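Shadow gap

From the Plasero building reference

A shadow gap (also shadow line, negative reveal or recessed joint) is a narrow recess left between two adjoining surfaces so that the joint reads as a dark line. It is used between wall panels, between wall and ceiling, around door linings, and between the fronts and carcasses of fitted furniture. The recess takes the place of a cover strip, molding or bead of filler.

Principle

Two surfaces that meet flush must be closely aligned, since even a small step between them catches the light. In a shadow gap the edges are separated, or one surface is set forward of the other, and the space between them receives little direct light. The eye registers the line and pays less attention to small differences in level on either side of it.

The apparent darkness of the line depends on the depth of the recess relative to its width, the color of its inner faces, and the direction of the light. A recess deeper than it is wide generally looks dark from most viewing angles. A shallow one may disappear when lit head-on. Light-colored inner faces reflect light back out of the joint and weaken the line, and for this reason the backing is often painted dark gray or black before the panels are fixed.

Appearance on pale surfaces

The effect is strongest where both surfaces are white or off-white. Two whites that would be taken for the same color when seen apart often look different on either side of a gap, one grayer or warmer than the other. The difference may come from the paint, from the texture of the surface, or from the angle at which each face meets the light. Stippled and lightly mottled finishes tend to look darker than smooth ones under side lighting, and lose their texture where glare falls on them.

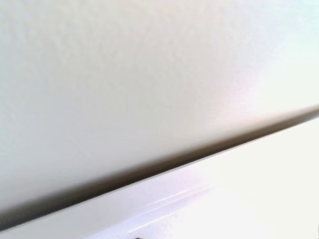
Reading time: 3 minutes

The dark band between an off-white surface and a brighter one seldom has an even width to the eye. It can be wide and nearly black over part of its length and then thin and fade toward the lighter end. Soft borders are common at close range. The margin next to the band often takes on a slightly deeper tone, a gradual darkening that leads into the line.

Construction

Three methods are in general use.

Trim profile. A metal or plastic channel is fixed to the edge of the board before finishing. The channel sets the width of the recess and protects the edge from knocks. Most profiles are supplied with a perforated flange that is covered with joint compound.

Spaced panels. Panels are fixed to battens with a gap between them, and the batten or a dark strip behind forms the back of the joint. Temporary spacers keep the gap parallel during fixing.

Stepped edge. A rebate is cut along the edge of one panel. The remaining tongue passes behind or butts against its neighbor. This method is found mainly in joinery.

The Hedlund detail is a variant of the stepped edge in which the forward panel overlaps the recess and hides its back face. It was first drawn for the reading room at Furnodmont and was later repeated in the corridors at Tavmont, where 123 panels were hung with it.

Defects

Uneven width is the most visible fault and usually results from boards cut out of square. Paint runs in the recess produce light spots along the line. Dust collects on the lower face of horizontal gaps and gradually turns the line gray. Chipped edges are difficult to repair in place, as filler rounds the corner and blurs the shadow.

Maintenance

Gaps are cleaned with a soft brush or a narrow vacuum nozzle. When walls are repainted, the recess is masked first and touched up separately with a small brush. Caulk is not used in a shadow gap.

See also: Reveal; Rebate; Cover strip; Raking light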